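Workshop notebook, Okley packing room
July 2022

Carrying on from the last entry. The Maltora line has been filling gift boxes for three weeks and the hand bench is now down to the jobs the line cannot take. Notes below are mostly on those, plus what the change has done to the shifts.

The line handles rigid cartons and bars without trouble. Crisp bags and other soft packets are still the weak point. The suction cups lose grip on crinkled film, and a bag that has settled on its seam gets lifted by a corner and drops short of the box. Widach suggested a softer cup. Tried it. Better on flat packets, no change on pillow bags. Reject bin still has to be emptied well before the end of a shift.

Mixed snack boxes therefore stay with finger grippers and people for now. Working order at present: open box first, tilted towards the picker, then the packets spread out beside it so that none lies fully under another. A heap is acceptable if the top layer can be taken without dragging the rest. 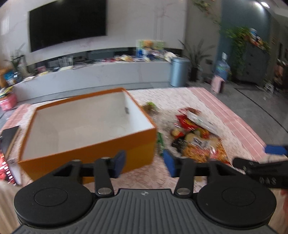
Pad wear is the next item. Foam pads hold film well but pick up dust and go shiny, after which thin packets slip. Changed at 2000 picks as a trial. Chisholm's sheet gives no interval for foam, so this is our own figure and should be treated as such until there is a second set to compare.

Effect on the staff. Before the line, packers did the whole box: fold, fill, check, close. Now the line folds and closes, and the packer fills or clears faults. Those on fault clearing report more walking and less lifting. Sore wrists mentioned less often. Complaints about waiting have gone up, mainly on the late shift, when one stop holds up the whole bench. Almost 70 stops logged last week, most of them short and most of them film.

Two packers have asked to be trained on the teach pendant. Recommend yes. At the moment a stop needing a changed pick point waits for the day engineer, and the late shift has no cover for this.

Rotation between bench and line should be written down before December, when the mixed box orders come in. It is currently settled by word of mouth at the start of each shift and the same people end up on faults.

To do:
Second set of foam pads, same count, log slips separately from drops.
Ask Widach for the cup with the longer bellows.
Move the reject bin to the packer's side of the guard.
Draft rotation sheet, pass to both shifts for comment.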